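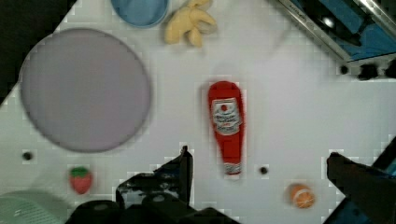
**4. Setup and Maintenance of the Cell**

**Figure 1.** Working area of the kitchen cell from the wrist camera, with the ketchup bottle lying on the table between the two gripper fingers and the plate.

The Kastitz cell is a single arm with a two-finger gripper, mounted at a white table. It has been used for all tabletop trials reported in this paper. In earlier work we described the task set and gave little space to the machine. We now think this was a mistake, and in this section we explain how the cell is prepared, how it is kept in order, and which repairs were needed during the study.

**4.1 Mounting and alignment**

The arm is bolted to a steel plate, and the plate is clamped to the support under the tabletop. The holes in the tabletop (two of them can be seen in Figure 1) serve us as fixed marks. After each removal of the arm, the operator moves the closed fingers over each mark and compares the reported position with the stored one. If the difference at any mark is larger than 3 mm, the base bolts are loosened and the alignment is made again from the beginning. We do not correct the difference in software. We tried this in the first month and the small errors were collected over time until nobody could say where the base really was.

The wrist camera is set so that both fingers stay inside the view. This costs a part of the visible table, but it has a practical use for maintenance: a bent finger or a loose housing can be noticed in the recorded images without stopping the cell.

**4.2 Routine care**

Maintenance is counted in closing cycles of the gripper and does not follow the calendar. Every 3,000 cycles the fingers are taken off, the guide rails are wiped with a dry cloth, and a thin layer of grease is applied. The screws of the finger housings are then tightened in the order given in the Pluvow service sheet. Pluvow is our own logging tool -- it keeps the cycle count and refuses to start a session when the service is overdue.

The camera lens is cleaned before every session. The table is cleaned with water only, as the alcohol wipes used at the start left a shine which disturbed the detection of light objects. Cables are inspected at the wrist, where the bending is strongest. At the Grarkamley site the same cable type was fixed with two ties near the last joint, and the outer cover was worn through after 166 hours of operation. We leave a free loop there and fix the cable only at the forearm.

**4.3 Repairs during the study**

The cell was stopped for repair 7 times. Most of the stops were short and concerned the finger pads, which lose their grip slowly and are easy to change. The longest one was in August, when the gripper began to close with a delay. We replaced the motor driver first, without result. The cause was a connector in the wrist which had moved out of its seat by a small amount and made contact only in some positions of the arm. Since this repair the connector has been held by a printed clip, designed in the Kahraman workshop, and the fault has not come back.

After any repair on the wrist or the gripper, a slow pass over the table is made with no grasping. The operator watches the clearance between the fingers and the tall objects. The toy stove needs the most attention, because the black bar at its front comes down onto the table and reaches into the space where the arm approaches (Figure 2). The approach height near the stove is therefore set separately from the rest of the table and is checked by eye each time.

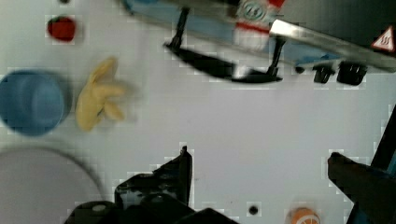
*Does the alignment have to be repeated when only the finger pads are changed?*

It is not needed. The pads are located by pins and the position of the fingers stays the same, so a slow pass over the table is enough before the next session.

**Figure 2.** Wrist camera view with the stove at the top and its front bar above the open part of the table.

**4.4 Limits of this procedure**

The service interval was chosen from experience with one gripper and may be too short for a cell that handles only soft objects. We also have no measurement of finger wear, only the judgment of the operator -- a simple gauge would be better, and we plan to add it before the next series.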